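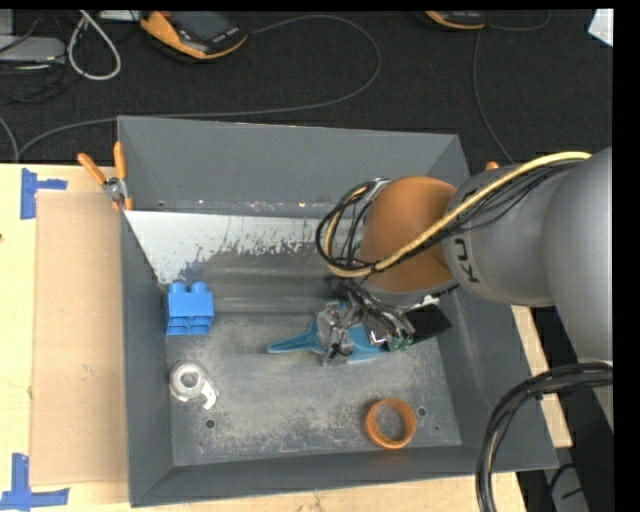 Metal bin on the bench, floor scratched pale towards the middle.

March, glaze room, Undberg. Started 9.40, finished writing after tea.

Subject: the Costache white is crawling again and everybody has decided it's the scale.

What we know for certain. The big Trolau scale reads 979 with the 1,000 g check weight on it. I did it again this morning with the scale warmed up, levelled and away from the extractor, and it said 979. Lifted the weight off, display back to zero. Put it on again, 979. So the scale is wrong and I'm not arguing with that part.

What I don't accept is the next step, the one already written on the whiteboard as "SCALE = CRAWLING". Bram Verbruggen put it up there and underlined it. I've left it up for now and added a question mark.

If the scale reads low by the same proportion all the way up, then everything weighed on it is over by that proportion. Feldspar over, whiting over, clay over, all by the same share. The recipe is a set of ratios and the ratios haven't moved. We'd have made slightly more glaze than we thought. The only thing that changes is the water, which we pour by the jug, so the bucket would come out a touch thick. A touch thick matters a bit for crawling, I grant that, but we check the thickness with the cup before we dip and adjust it, or we're supposed to.

It would be different if the error isn't proportional. A scale can be fine at the top and rotten at the bottom, and the small additions are where it would hurt. So before lunch I went down through the brass set. The 500 is low by half as much as the big one, near enough that I can't separate it from the last digit flickering. The 200 is low in step with that. Below 50 the display doesn't have the resolution to say anything useful, and we shouldn't be weighing colour or gum on it anyway. Those go on the little scale, which agrees with every brass weight I tried.

One objection to my own working: who says the check weight is right? It's been dropped, there's a flat on the rim. But it would have to have lost a good-sized chip to be out by that much, and the rest of the set would have to be wrong in the same direction. Weighed the 200 on the little scale, correct. I'm happy enough. If somebody can borrow a weight from outside the building I'd still like to see it done.

So, proportional as far as I can tell. Doesn't explain crawling.

Other candidates, with what I think of them:

Dusty bisque. Always gets blamed, often guilty. The last load sat on the open racks while the doorway was being sanded. Some of it was wiped and some of it wasn't, and the log doesn't say which. That's annoying.

Too much raw clay in the recipe. We've used this recipe a long while without trouble, so I wouldn't start there, except that the clay came from Furkitz this time. Their sheet says "equivalent to standard ball clay". Equivalent in what? Colour, shrinkage, price? There's a chemical analysis on the back and nothing at all about particle size or drying shrinkage, and those are the two things I'd want for this. Bram rang them and was told other customers are very pleased. Noted.

Over-milling. Possible. The last bucket was milled by someone who then went home with a cold, and the time in the log looks to have been filled in afterwards in a different pen. I don't trust it either way.

Thick application. See above about the cup. I asked three people how they use the cup and got three methods. One of them times it to the last drip, one to where the stream breaks, and one "just looks at it".

The test. Four tiles, all from the same slab and the same bisque firing:

A – old clay, wiped
B – old clay, not wiped
C – Furkitz clay, wiped
D – Furkitz clay, not wiped

Both glazes made up fresh today on the little scale in small lots, so that nobody can come back to me about the Trolau. Same sieve, same water, stood for an hour and stirred. Thickness matched with the cup, timed to where the stream breaks, me doing all of it. Dipped for a count of 4 and stood up to dry against the wall.

4 pm. Dry. C and D both have fine cracks in the raw glaze, D more than C, mostly along the edge where it went on thickest. A has none that I can find with the lens. B has a short one in a corner, and I may have done that with my thumb. Photocopied my sketch of the cracks and stuck it in the back of the log.

This is the point where everyone will want to say it's the clay. Cracks in the raw glaze are not crawling. They often lead to it, and I'd put money on D, but I've seen glazes crack like a dried pond and heal over perfectly well in the kiln. One tile of each is also a thin basis for accusing a supplier. If the firing comes out the way the cracks suggest, I want it repeated by somebody else, ideally someone who thinks I'm wrong. Bram has offered.

Also worth saying that even if C and D crawl and A and B don't, it doesn't clear the dust. The dust I rubbed on B and D came off the top of the rack and might be nothing like what was on the last load. I couldn't get any plaster dust from the doorway, it's been hoovered.

About the scale. It still needs sorting, whatever the tiles do. Bram's suggestion is to keep using it and multiply. I'm against this. Somebody will forget, or do it twice, or divide, and then we really will have a bad bucket and no way of finding out which one. The manual says it can be recalibrated from the front panel by holding two buttons down. I held them down. It beeped and went back to showing what it showed before. Tried it once more with the weight on first, same result. Masking tape over the display until it's been looked at.

To do:
Tiles into the next glaze firing, middle shelf, side by side, not out by the door.
Ask Furkitz for shrinkage figures in writing. Phone calls don't count.
Agree one way of using the cup and pin it above the buckets.
Put a "wiped y/n" column in the log.
Find out if any of the old clay is left under the stairs. If there's a full bag I'd like it kept back for the repeat.

The remaining big bucket of white stays out of use, lid on, labelled. Please don't "just try it" on the mugs.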